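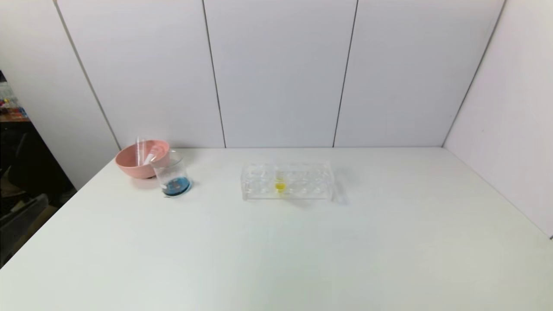

Search this forum Advanced search Go

Color mixing table - droppers or just pour?

skatgate_mom
Setting up a color mixing station for my daughters class, white table, food coloring in water. Got a pink plastic bowl to hold the droppers, a beaker for the blue and one of those clear plates with the little round wells. Do kids even use the wells or do they go straight for dumping? Need to decide by 4 pm, thats when I hit the store

Fliltier
Droppers. Always droppers. Pouring lasts two minutes and then its all brown

dolammont40
Disagree. Little kids cant work a dropper, they squeeze it before it's in the water and get air. Then tears. Small cups, pour a bit of yellow, pour a bit of blue, look green. Done

Fliltier
depends on age?? mine could do it at 3

dolammont40
Yours maybe. I've run this table at the library since January and we gave up on droppers the first week. Half of them ended up in mouths

skatgate_mom
They're in first grade so no mouths. I hope. What about clear wells on a white table, I can barely see the plate

Aigner_lab
Clear on white is what you want, color shows up true. Put a sheet of paper under if you keep losing the edges. And keep the blue shallow, barely cover the bottom of the beaker. Blue beats yellow every time, one drop too many and your green is gone

Fliltier
^ this. start with yellow in the well, blue second

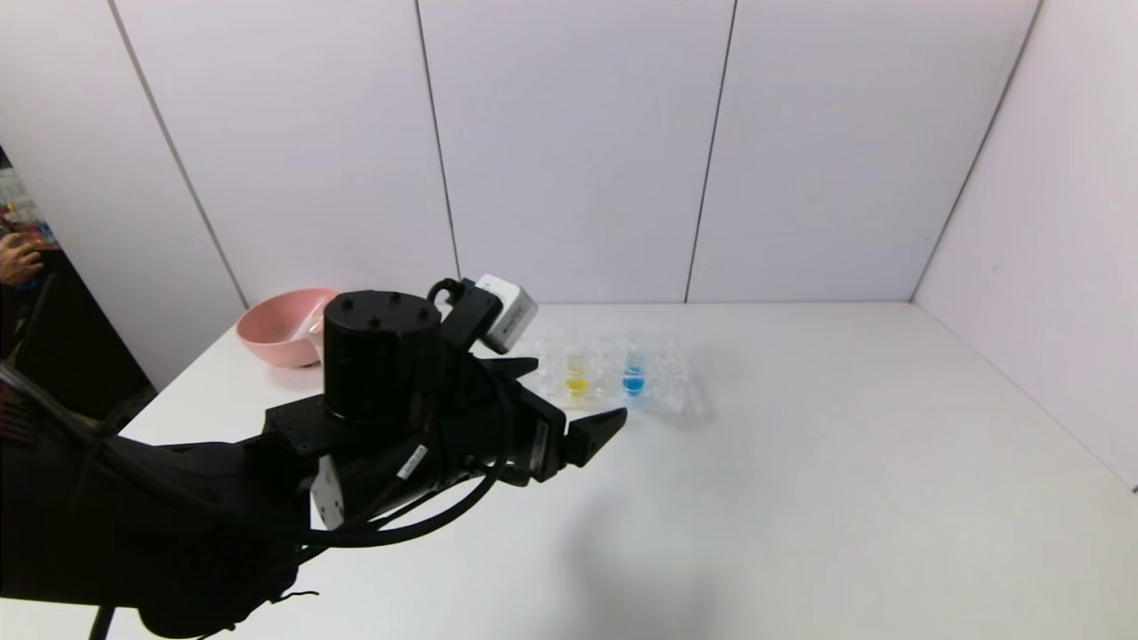
dolammont40
Ok but cups in a row on a tray is still less work. Yellow in one, blue in the next, leave one empty for mixing. Tray catches the spills. Wells overflow onto the table and you're wiping all morning

Aigner_lab
Wells use way less coloring though. Could do both - cups on the tray for the stock colors, plate for mixing, droppers back in the bowl when they switch

skatgate_mom
Oh I like that. Does the blue stain? Tabletop is white and not mine

Aigner_lab
Wipe it quick with dish soap. If it sits, baking soda paste. Test a corner frist

dolammont40
It stains. Ask me how I know. Put down a tray for everything, plate too

Fliltier
never stained mine, cheap coloring tho

skatgate_mom
Going with cups + plate + big tray. Gotta run, will post how it went

Thread views: 3245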